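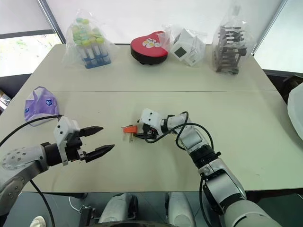

According to Nusrat Fakir, most drivers who leave the place of a collision do not decide to leave; they continue driving first, and the decision comes some minutes later, when going back already looks difficult. We take this remark as the starting point of the present section, although our material supports it only in part.

Research > Road Safety > Papers > Section 4
2018-05-13 | Section text
Shares 15 | Comments 3

4. Reporting delay after minor collisions

4.1 Material

The reports come from two districts, Starnley and Alden. Both districts have one main road with a raised central kerb, and both use the same paper form for collisions in which the driver was absent when the patrol came. We read every form of this kind for the month of July. Forms without a time of the first call were put aside, and they are treated separately in Section 5.

For each report we noted the time of the first call, the person who made it, and the time when the absent driver was identified, if this happened. Figure 3 shows the objects on the table.

We should mention one difficulty with the form. The box "driver left" is used in Starnley also for drivers who walked to a nearby house to telephone. In Alden these cases are written under "other". We moved the Starnley cases to "other" when the free text allowed it, but in several forms the free text is very short and we could not be certain.

4.2 Results

In both districts the first call was made most often by another road user and less often by a resident. When the call came within 10 minutes, the absent driver was usually identified on the same day. When it came later than 30 minutes, the result was mixed, and in Alden it depended strongly on whether a part of the vehicle with a readable number remained on the road.

The drivers who returned by themselves form a small group, but an interesting one. Most of them came back after roughly 15 minutes. In their statements they describe that they stopped in a side street, looked at the damage and then telephoned a relative. Several of them write that they believed they had touched only the kerb. This agrees with the remark of Fakir. On the other hand, the drivers who were found by the patrol at home seldom say anything about the first minutes, so we cannot know if their behaviour was the same at the beginning.

Light conditions had less influence than we expected. Early morning collisions were reported later, but the difference disappears when the traffic volume is taken into account.

4.3 Limits

The statements were written after the event and some were written with the help of an insurer. They should be read with care. We also had no access to the telephone records, so the times of private calls are the drivers' own.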